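The Trarnum people gave me 20 days to send it back, and by day two I was already hiding the return label from myself.

I should explain that I hate folding. I live alone in Jodville, over a bakery, and for most of last February my clean clothes lived on a chair (I slept next to that chair like it was a roommate). So when the Condori folding service came up at $2,068 for the year, arms and table and all, I laughed, closed the page, and opened it again at midnight.

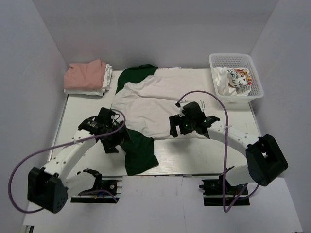

The first evening I pulled up a stool and ate my soup in front of it. I meant to write my review for the Clenetetti newsletter, which pays me in store credit, and I got as far as "It is slow." Then I just watched. It fussed over one sleeve the way my grandmother used to, patting, letting go, trying again!

"You missed a bit," I told it.

It went back and got the bit. I know it didn't hear me. I put my spoon down anyway and said thank you, and then I went to get the rest of the stuff off the chair.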